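Clearing the long table

I had put this off since March. The light wood table had turned into the place where everything lands, and last week I couldn't find room on it for a plate. So I gave it two hours one evening, with the radio on and a pot of tea.

My rule is simple. Everything comes off, the top gets a wipe, and only what I need for the next job goes back. Most of it went into an Eso crate under the stairs, which holds more than 10 kilos and is now full. The old paperwork from Ullach went in the recycling, apart from the one invoice I still need, number 1232.

By about eight I was down to a few things and two cloths.
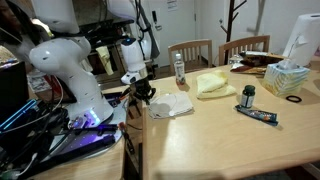 What's left to do

The cables are next. I want to sort them by length and tie each one, black in one box and white in another. I've got a roll of Plitine ties for that, though I may need a second.

After that it's the small tools. They'll go in a drawer if I can get the drawer to shut.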